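Hirncombe Building - Shared Workroom Meeting
Minutes, 12/07/2024

Present: Cường Nông (chair), Mackenzie Morin (minutes), bench users from the Gurudero and Kermani groups
Apologies: Dorkville office

1. Previous minutes
Accepted with one correction. The shelf order in item 4 was for one unit, not two.

2. Canned drinks on the wooden tables
C. Nông reported that drinks continue to be left on the tabletops between sessions. The tabletops were refinished at a cost of $3,346 and the finish is not rated for standing water. Cans from the refrigerator are to be wiped before they are set down on wood. Opened cans go on the side counter.

M. Morin asked whether sealed cans could stay. Agreed that they can, standing upright, clear of the low shelf with the pale board top and black legs. The space under the board is to be kept free for trays.

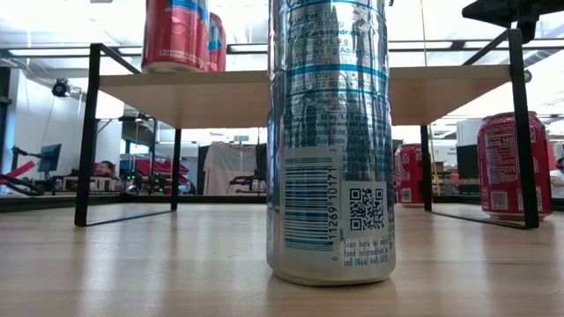 Discussion moved to labeling. Several people buy the same drinks and cannot tell whose is whose. Initials in marker on the lid were proposed and accepted. Tape was rejected - it leaves residue on the metal and then on the table.

The Kermani group asked for the drinks order to include more unsweetened options. M. Morin will check the nutrition panels before the January order. The order stays within the present limit of 30 cans per delivery.

3. Floor and cables
Cables and power strips under the center desk are still lying on the floor. C. Nông wants them raised on hooks or in a tray before the next floor cleaning. The yellow cable that hangs from the ceiling needs its lower end coiled and tied off above head height when not in use. The black mat with the orange and black striped edge stays where it is.

Red and orange bins on the metal rack are to be relabeled by contents. Budget for trays, hooks and labels: $1,000, approved. 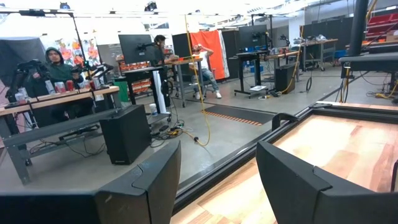 4. Recycling
Pickup is unchanged. Empty cans are to be rinsed and drained. Full cans have been found in the recycling on two occasions, so tabs should be checked before anything is thrown out. A can with the tab flat and the opening unbroken goes back to the refrigerator.

Cans lying on their sides roll when a table is bumped. Stand them up or put them away.
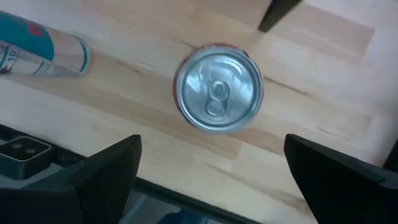

Item 4: lid with tab closed, second can on its side.

5. Actions
C. Nông - cable tray and hooks, quote to group by email.
M. Morin - drinks order, marker pens for the refrigerator door.
Gurudero group - bin labels.

6. Next meeting
January, day to be set by email. Meeting closed.

Contact: Hirncombe Building front desk | © 2024 Hirncombe | Back to top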